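Shared Kitchen: Frequently Asked Questions

Who may use the kitchen?
All tenants of the Clestberg building and their registered guests may use the kitchen until 18:00. Evening use must be arranged with the front desk, extension 139.

May dishes be left in the sink?
Dishes should be washed, dried and put away after use. Both basins of the double sink must be clear before you leave, so that the next person can start with a clean basin.

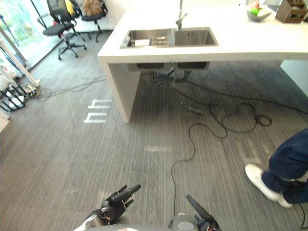
Items left overnight are moved to the shelf in Room 133 and kept there for 2 weeks. Unclaimed items are then donated.

How should plates be washed?
Scrape food into the trash first. Use warm water and a small amount of dish soap, and rinse both sides of each plate.

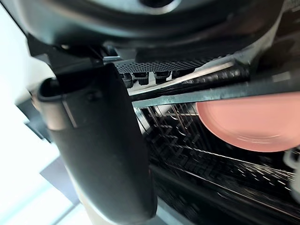
Chipped or cracked plates should not be returned to the cabinet. Please wrap them in paper and hand them in at the front desk.

May I use my own dish soap?
Yes, provided that it is unscented and labeled with your name.

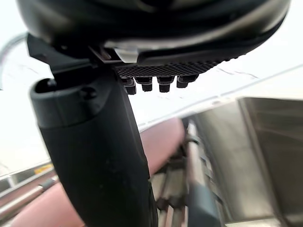 Precious Calimlim asks whether the same rule covers scrub pads. It does -- personal pads must be labeled and taken back to your office after use.

What should be done about a slow drain?
Stop using the basin and report the matter to the front desk. Chemical drain cleaners are not permitted.

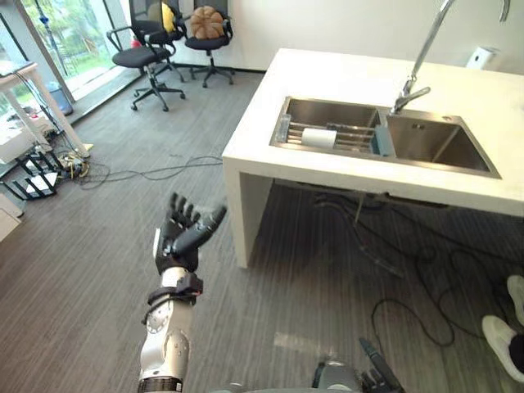

Requests received before noon are normally handled the same day. The cabinet key is not lent out for this purpose.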